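Hard water in old pipes: a conversation with the Nonenstead network engineer

The Nonenstead supply zone serves 406 properties from a single chalk borehole. Its network engineer has spent much of the past year on one question, namely how much scale can be tolerated in the older service pipes before flow at the tap suffers.

"People ask for a hardness figure and stop there," the engineer says. "Hardness tells you what is dissolved. It does not tell you where it will settle." Temperature matters more in the home. Below 40 degrees the deposit forms slowly. Above 62 degrees it forms quickly, and a hot water cylinder set at that level will need its element checked far more often than the makers' leaflets suggest.

The mains themselves give less trouble. A thin, even layer of scale protects iron pipe from corrosion, and the engineer is wary of removing it. At Sastville, where a softened supply was brought in to replace the borehole, the old layer began to dissolve and brown water followed within weeks. "We had more calls in October than in the whole of the year before - all from streets with iron mains."

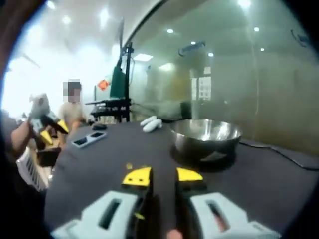 Should a household with hard water fit a softener?

"It depends on what they want to protect. For a boiler or a shower, a softener on the heated side is reasonable. I would leave the kitchen cold tap on the mains supply, and I would want the regeneration cycle set by volume, with no timer involved."

The next piece of work is at Esidby, where over 50 lead service pipes are still in use. Phosphate dosing will continue there until they are replaced. The order of replacement follows the Malý survey, which ranked streets by pipe age and by the length of time water stands overnight. The engineer would have put more weight on the second. "A long pipe to a house with one occupant is the worst case. The survey has it halfway down the list - we are asking for that to be looked at again."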